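I got the kitchen rules job at Stimdale because I once complained about the kitchen rules. That's how it works over there. You open your mouth in August and by lunch you own a 196-page binder called the Dadasum Household Handling Standard.

I loved it, I'm sorry to say! I read it in the bath. I read it at red lights. Rule 4 says the arm may not carry anything over a drain without a clear path out. Rule 10 says a held object stays held until there's a surface under it (a *surface*, the binder says, and then spends three pages on whether a sponge counts).

My trouble was the Fostarstead people, who wanted ice trays added. Trays bend. Trays slosh. Somebody over there had written "carry level at all times" and gone home happy, and I sat up till 2 a.m. with cold noodles trying to work out what level meant for a tray with nothing in it. Level to what? Why? You'd never hold an empty one flat, you'd swing it by a corner while you hunted for the tap.

So I wrote two rules – one for full, one for empty – and ran the empty one in the simulator until my eyes hurt.
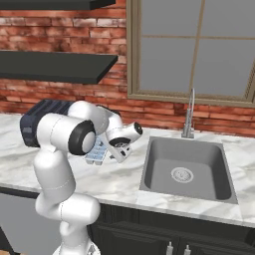 Rakena wrote back before I'd finished my coffee, saying that two rules were fine, but who decides which one applies, and what does the arm do when it can't tell?

I read that four times. Then I typed "treat as full if unsure," deleted it, typed it again, and went looking for the sponge pages, where I was pretty sure someone had already had this fight.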